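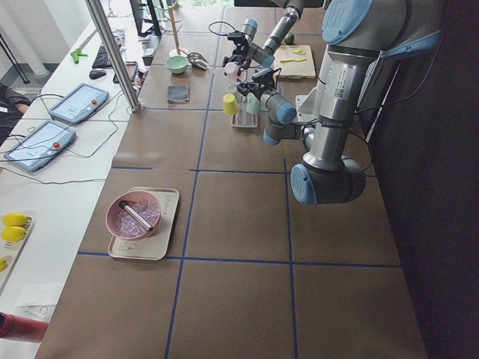

Undley tenants to pay more for hall hire from August

2019-03-19

Groups that use the Lulaswood community rooms in Undley will pay more to hire them from August, the first rise in five years.

The hourly rate for the main hall goes up by £2 for regular users. One-off bookings, such as birthday parties and wedding receptions, will rise by £5 an hour. The small meeting room on the first floor stays at its present price until the end of the year.

Lulaswood is run by the Michiels Trust, which took over the building when the old primary school closed. The trust said in a statement that heating and insurance now take up more than half of what it earns from bookings, and that it had held prices down for as long as it could.

"We know that many of our groups run on very little money," the statement said. "We looked at closing the building in the mornings instead, but that would have hit the toddler sessions and the lunch club hardest."

A total of 263 people filled in a survey on the plans over the winter. Most said they would accept a small increase if the building kept its present opening hours. A smaller number wanted evening users to pay more and daytime users to pay the same. The trust decided against this, saying two sets of prices would make bookings harder to manage.

Youth groups will get 15 per cent off the new rate, provided that most of their members live in Undley or the villages next to it. The discount has to be applied for each year. Forms will be at the front desk from the start of next month, and groups that already have a discount will need to fill one in as well.

Bookings made and paid for before the change will be honoured at the old price, even if the event itself falls later in the year. A deposit alone does not count - the full amount has to be paid.

The extra money will go first towards the roof above the back stairs, where buckets have been put out during heavy rain since the autumn. Zirnlow, the building firm that repaired the car park wall, has been asked to price the job. Work could start in the summer holidays, when fewer classes are running, and the back stairs would be shut while it is done. The lift and the front stairs would stay open.

The trust also plans to replace the hall's folding chairs, though it has not set a date for this. Old chairs that are still sound will be offered to local groups first.

Parking at Lulaswood remains free for hall users. The trust said it had no plans to bring in a charge, but asked drivers to keep the gate by the recycling bins clear - the lorry has twice been unable to get in this year.

The full list of new prices is on the noticeboard inside the main entrance, and paper copies can be picked up from the library.

Contact the newsroom | Send us a story | Copyright Undley Local News, all rights reserved | Back to top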